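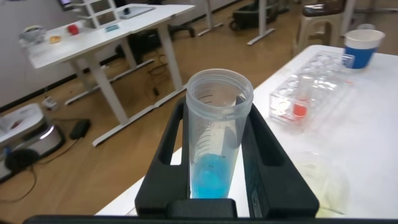

Bench notebook, Wendberg dye room
Posted Monday by the dye room bench
3 comments | 8 shares

Started the second woad vat at 8, before the heating came on. The vat room was colder than I like and the water in the big pot took most of an hour to come up. Next time set it on the hot plate before coffee.

Leaf is from the Maes plot, second cutting. The October leaf is thicker than what we got in summer and has more stem in it. I pulled the worst of the stems but did not go leaf by leaf. Tore it by hand into the pot, poured the hot water over, lid on, left it to steep. Did not stir. Last time I stirred and had bits of leaf in everything down to the final filter.

Strained through the old cotton, then again through the tighter cloth from Dumard. The Dumard cloth is slow but worth it. Liquor came through a brownish sherry color, about what the first batch looked like. Squeezed the leaf out by hand with gloves on. The spent leaf is in the green bucket by the back door, please don't put it in the regular trash, the compost people want it.

Added soda ash dissolved in a little warm water, a bit at a time, until the liquor went green. Then whisked. The froth started out greenish, went blue, and then faded back toward white, which is where I stopped. I used the hand whisk for the first half and then gave in and used the electric one. No difference I could see except in my arm.

Left it to settle in the tall jars. By late afternoon there was a clear break between the pigment and the liquor above it in two of the jars. The third was still cloudy all the way up. That one had the last squeezings in it, so probably too much fine leaf. I marked it with tape and kept it separate. If it hasn't dropped overnight I will filter it by itself and use it for the paper samples, where purity matters less.

Siphoned the tops off the two good jars, refilled with clean water, stirred, left to settle again. Plan is to do this until the wash water looks clean, then filter and dry on the glass plate.

Wool for the vat test: 400 g of the Cotinent yarn, natural white, skeins tied loosely in four places. Scoured it at noon with the plain soap, no fragrance. There is a lot of spinning oil in this yarn. The first scour water came out yellow and I did a second one, then two rinses. It still felt slightly waxy when wet but the water beads went away, so I called it done. It is soaking in the sink on the left. Leave it there.

The vat itself I am doing as a fructose and lime vat, same as the last one. I know some of you would sooner use hydros. I would like to get one whole run done the slow way so we have something to compare against. Will mix it tomorrow with the pigment left over from summer and hold the new pigment back until it is dry and weighed.

Dip schedule for the wool, so I don't make it up as I go:
6 dips total
8 minutes each
air between dips until the green is fully gone
no squeezing above the surface of the vat

One skein comes out after the first dip and one after the third, for the color card. The rest go the full way. Label them with the Tyvek tags. The paper ones came off last time and I spent an evening guessing which skein was which.

Problems today: the pH strips in the top drawer are past their date and read the same for everything. New ones are on order. The big strainer has a split along the rim and scratched my wrist twice. The extractor fan is noisy again on the low setting, fine on high.

Still want to sort out why the summer pigment dried with a gray cast. My guess is too much lime hanging around after the last wash, but it could be the water. I'll rinse half of a small portion with vinegar and half with plain water and put the two side by side when they dry.

To do before closing up: cover the jars, hot plate off at the wall, gloves on the rack. Top up the soda ash, the tub is nearly empty.

Back to top
Wendberg dye room notes. Questions: leave them in the comments or in the paper book by the sink.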